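Site visit handout: simulation demo, Norlow open day
Tue 16 September
18 shares | 4 comments

Bring your printed notes. The demo runs on Gunnlaugsson, the simulator used at the Grillard centre.

1. Wrist views. Check how much of the view the fingers take up. 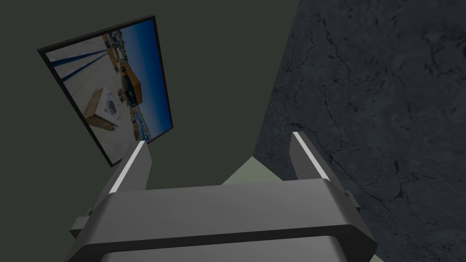 2. Approach to walls. Grillard resets the room 60 times per session, and the arm

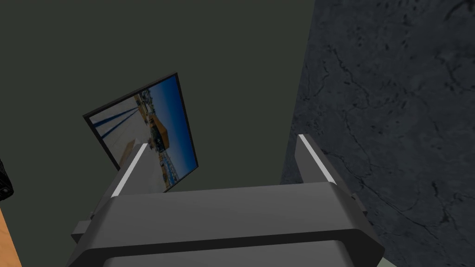

starts from a new pose each time. Write down your own criteria for a poor start.

3. Whole workspace. Compare with the wrist views.

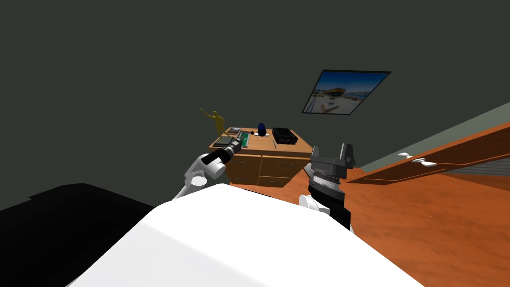 Fig. 3. Both arms at the drawer cabinet.

4. Scale and distance.
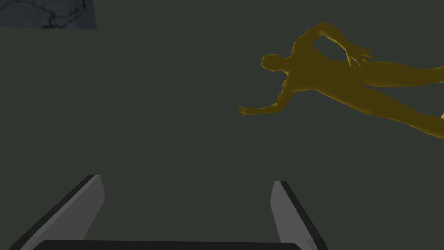 Depth is the topic of lab 19. A wrist camera alone gives weak cues. Use the gap between the open fingers and the human figure to argue your case, one paragraph, metric units.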